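The Year I Finally Learned to Keep a Sourdough Starter Alive

21st May

I have been meaning to write this one up for ages, and then somebody went and beat me to the best part of it in the comments.

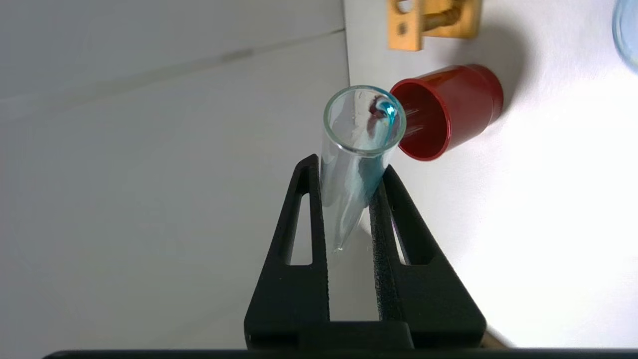

A reader in Clatcombe wrote in after my last post to say that I was feeding my starter far too much and far too often, that hers gets a spoonful of flour when she remembers, and that she has never once thrown any away. Never once! I read that standing at the kitchen counter with a full jar of discard in my hand, and I felt pretty silly.

So let me back up. My starter is called Momo (my niece picked the name, and it stuck before I could argue), and Momo is my fourth. The first three all died in August, in three different years, while I was away at my sister's place. I'd come home, sunburned and happy, open the fridge, and find a gray puddle that smelled like nail polish. I know now that a couple of them could probably have been saved. At the time I just ran the hot water and felt bad.

With Momo I went the other way completely. I fed that jar twice a day like a newborn. I weighed the flour, I weighed the water, I kept a little notebook – which is very unlike me, I can't even keep a grocery list – and I went through so many bags of flour that the checkout lady asked if I was opening a bakery. The bread was good, I'll say that. But there was so much discard. Pancakes, crackers, waffles, something I called flatbread that my husband called something else.

After reading that comment I decided to try it her way for a while. I keep back just a smear in the bottom of the jar now, and the night before I bake I stir in what I need and go to bed. The rest of the week it lives in the fridge door next to the mustard. I was nervous the first time, and I got up before six to look at it in my bathrobe. It had doubled and then some, with those big lazy bubbles on top that make me so happy.

My regular loaf takes 300 grams of bread flour to start and I add to it by feel from there, and I've gone back to the Dankwa flour because the last bag of the other kind baked up a little gummy in the middle. I also let the dough sit longer in the morning than I used to, until it jiggles when I nudge the bowl. That one change did more for my crust than any of the fancy scoring I was so proud of last winter.

I still have the notebook. The last entry says "fed, warm kitchen, smells like apples," and after that there's a recipe for lemon bars and a phone number for the gutter people. I made the lemon bars on the weekend, and they were a bit too sweet, so if you try my recipe, go easy on the sugar. I'll post the rye version of the loaf next, as soon as I can get one to come out of the pan in one piece.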